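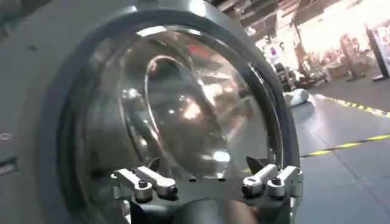 Fig. 3. The clear dome window and its dark gray rim, up close.

For my part of the Skenstead project I got the window, and I was pretty happy about that (Wing-sze got the spreadsheet, sorry!). I wanted to know how much a shiny curved surface messes with what you see through it. I took 15 looks at it under the ceiling lights and wrote notes each time. The white highlights bugged me the most, plus a faint reddish reflection near the top that I kept mistaking for something inside. The matte gray housing was way easier to judge. Next time I'd try it with the lights off, and Bogdan wants to borrow a black cloth from Mr. Bayram.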